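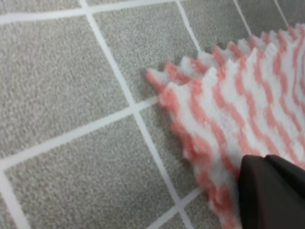
Striped cloth on a speckled tile floor.

24 Aug 2019

The Bornaten is a bedside lamp that claims to know when you are sleepy. It costs 80 pounds, and I went to Wistside's showroom wanting to hear why.

"It dims over 42 minutes," the designer told me. "People don't notice it going."

I asked who had tested that. "We did, in June. Most of us slept better." Most of whom? "The office," she said – and the office, when pressed, came to 70 people, all on the payroll.

The lamp has 2 buttons and an app, and the app wants an account. "You can use it without," she said. Can you dim it without? "Not yet."

She wouldn't say when that might change. The lamp goes on sale next month.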